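Home | News | Products | Stores | Press | Contact

FOR RELEASE 12/07/2011

Zeleck opens kitchen counter range to 22 stores

Small kitchens, small counters, too much stuff on them. Zeleck, the housewares company behind the Trolline drying racks, is putting its new Makokha line into 22 stores ahead of the holidays. Everyday pieces only. Bowls, cups, utensils, boards, sponges, boxes for the bits that never have a home.

The line was put together by Nisreen Harb, head of product, after visits to around 125 home kitchens over the past year. Most of them short on space. Most of them with a sink area that had turned into storage.

"People kept apologizing for the counter before we even got in the door," Harb said. "It was always the same few things out. A sponge, a cup full of utensils, a bowl waiting to go somewhere. So we started there."

Colors are plain and mixed on purpose. Reds, blues, some pale wood. Pieces are sold singly, so a shopper can replace one cup without buying a whole set. Full list runs to 154 items, prices and item codes are in the trade sheet, which buyers should of recieved by now. If not, call.

Stalance, the packaging firm, has done the boxes and sleeves. Flat packed where possible, paper bands on the utensils, no plastic windows.

Maya Matar, who runs the store displays, wants the tables kept loose. No pyramids of bowls. A board laid flat, a sponge beside it, utensils standing in a cup the way they do at home.

"Shoppers should be able to pick up a spatula and put it back wherever," Matar said. "Staff will tidy twice a day, thats enough."

A blue utensil upright in a translucent cup, a red handle out to the side, and the pale blue bowl tucked in behind the light wood box. 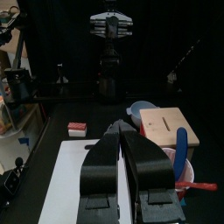 Store dates and samples

First stores get stock this week, the rest by February. Sample packs for press, 2 per publication, while they last. Ask for Maya Matar at the Zeleck press desk and say which pieces you need, bowls are going fast.

Get Zeleck news by email. Enter your address to sign up. You can unsubscribe at any time.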